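Gripping lessons at the kitchen table

The workshop Flestari runs out of a former bakery has 30 members, two lathes and one rule about sweeping up. Dezső Vörös joined it in March to build a pair of arms that could do small household jobs. He had already been through a kit from Torneck, which he sold on, and a set of second-hand servos that now drive a garden gate.

His project is called Skikano. The arms are made from aluminium tube and printed joints, and they bolt to the edge of a bench. The parts list comes to 82 lines. Most of the motors came from Rácz, a surplus dealer who sells by the kilo and does not take returns. Vörös rewound one of them himself and says he would not do it again.

The arms were moving by the summer. Getting them to do anything useful was a separate matter. Vörös first tried writing each movement out by hand, and it took him a fortnight to get one arm to pick up a sponge. He then went over to the method he uses now, where a person does the job with hand-held grippers and the software learns from the recordings. The jaws on the arms have to match the jaws in the hand, so he redrew the last joint of each arm and printed it again.

The recording is done at a table at home. He chose soft things to work with, and things with handles, on the grounds that anyone can make a robot lift a block. Plush is awkward stuff. It squashes, it springs back, and its outline changes every time it is put down.

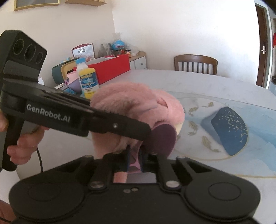

Vörös is overdoing it, in the view of one Flestari member, who said that a good fixed program and a decent jig would handle any job in a house where things are kept in the same place, and that the money would have been better spent on stiffer joints. The same member thought the learned movements looked nervous.

Vörös accepts the point about the joints. The elbows flex under load, and he has ordered thicker tube for the upper sections. He does not accept the point about jigs, as he has never lived in a house where things were kept in the same place.

He now has 3,836 recordings on a drive under the stairs. Each one is short, and he throws out any where he changed his mind halfway through. The sorting is dull. He does it in the evenings with the radio on, and gives each clip a plain name such as "lift", "turn" or "put down". Early on he let the names get too clever and had to go back and redo a month of them.

Light causes more trouble than he expected. Recordings made in the morning did not carry over well to the afternoon, so he works at different hours and leaves the room as it is. He also stopped clearing the table into the same neat layout before each session.
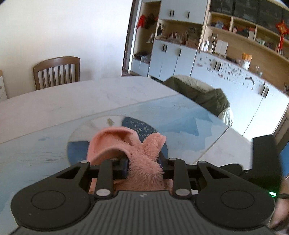
Grip force is the next job. At present the arms close until the motor current rises past a set figure, and with anything soft that figure comes late. Vörös has fitted a thin pressure pad to one jaw of the left arm and wants a week of results before he fits the other. The wiring has to pass through the wrist, where there is already too much of it, and the first cable he tried wore through at the bend.

The drawings for the wrist are pinned up by the lathes at Flestari, with his corrections in red pencil. Members may copy them. The elbow drawings will go up when the thicker tube has arrived and he has checked that it fits.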